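15 May 2015

The textile hall at the Trondgate town museum opens again this weekend after being closed since February for work on the roof and the lighting. Admission is free on the first day.

The hall now shows bed coverings and household linen from 1838 up to the present. The oldest piece is a wool coverlet given by the Lukoševičius family, who ran a dye shop on the river for three generations. It has not been on display before - the museum had no case long enough to hold it flat.

Curator Consuelo Barrera said most of the collection came from local homes and was in daily use until it was donated. "People bring us the good tablecloth and leave the bedspread at home," she said. "We would like the bedspread too." Printed florals of the kind still found in many bedrooms, with large roses and dark blue leaves on a cream ground, are the part of the collection she most wants to build up.

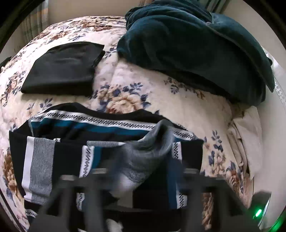

## Donations and repair days

Residents can bring in quilts, bedspreads and blankets for the staff to look at. Items should be clean and folded, with a note of who owned them and when they were bought, if known. The museum cannot take anything with moth damage.

Eun-ji Kong will hold a repair day once a month in the room behind the shop. She will show how to fix a split seam and how to replace lost padding by hand. Places cost $3 and must be booked at the front desk.

The work on the hall was paid for by the town and by a gift from Redico, which also supplied the new lamps. The lamps are dimmer than the old ones - visitors may need a minute to get used to them.

A printed guide by Byung-chul So is on sale in the shop. The first printing is 600 copies.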